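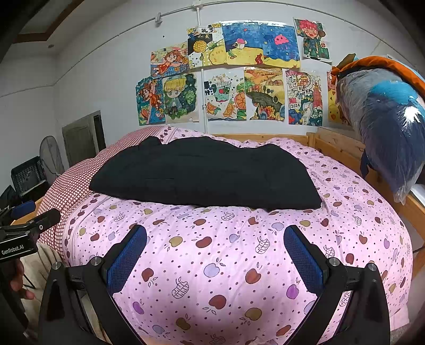
Home | Notes | Gear | Archive | About

Notes > Good practice > Laundry and soft stuff

House rules for collecting in bedrooms, second go

Print this page | E-mail this page

Quick one, typing on the bus. People keep asking for the rules we use when we record clothes folding in real homes with the hand-held grippers. I had them on a sheet of paper, the sheet got washed (yes, in a pocket), so this is from memory plus whatever Eva saved on the laptop. Eva is the task planner, not a person, I get asked that.

Before anything. Ask. Not "is it ok if we film", ask what exactly. Which room, which bed, which drawers stay shut. Kids' drawings on a wall are in the recording whether you care about them or not, so they go on the consent form as their own line. Same with school certificates, calendars, anything with a name on it. At Ernidside we skipped that line for a whole week in January and then had to go back to every household and ask again. Bad week.

Leave the room as it is. This is the rule I argue for the most. A patterned quilt is fine, a patterned quilt is better than fine, somebody's apples and dots are what a folding policy will meet out there. Don't swap in a plain gray sheet because it segments nicer. Don't shove the fan and the crates out the door. Only move things you could trip on, and put them back after.

One garment per episode. Lay it flat, let go, hands off, then start. Dark cloth is a pain, black especially, the creases barely show and a sleeve can vanish into the body of the thing. So we do dark stuff by the window before 2 in the afternoon and check one clip on the laptop before doing the rest. If I can't find the hem in the clip, we fix the lighting. Not the shirt.

Jaws open at the start, every time. Open means all the way. I threw out 70 episodes once over this, half-closed starts, and the opening width was the only thing wrong with them. Still annoyed.

Pads. Wipe them between homes, dry cloth, and look at the mesh. Lint gets in there. Pivot screws get a finger check at the start of each session, no tools, if one turns by hand the gripper goes back in the case. Abbasi's checklist wants a torque reading as well, I don't do that on site and I'm not going to pretend I do.

Left and right. Keep both grippers in the same hands for the whole session. No trading halfway because your wrist hurts, stop and rest insted. We cap it at 4 blocks with a proper break after each one. Wrists are not a consumable.

Approach from the foot or the side of the bed, where you can stand straight. No kneeling on the matress. It moves the cloth and it's someone's bed, come on.

Bags and bundles. Clothes waiting their turn stay wrapped until you need them, otherwise by the end you have a heap and no idea what's been done. Plastic throws glare though, so keep an eye on where the light hits it. I haven't got a real rule for this yet, "keep an eye on it" is all there is.

Labels. Write what you did, not what you meant to do. "Fold, dropped, picked up again" is a good label. Failed episodes get kept, marked failed, same folder. Ideck strips them out by default on import, so turn that off. It's under the 3 dots, second menu, took me ages.

After. Garment back where the owner wants it. Ask them if anything should be cut, and cut it the same day. Deletion requests don't wait for the next upload, they go first.

There were more on the old sheet, something about socks, will add when it comes back to me. Also need to redo the part on duvet covers becuase what we have now is wrong. My stop.

Print this page | E-mail this page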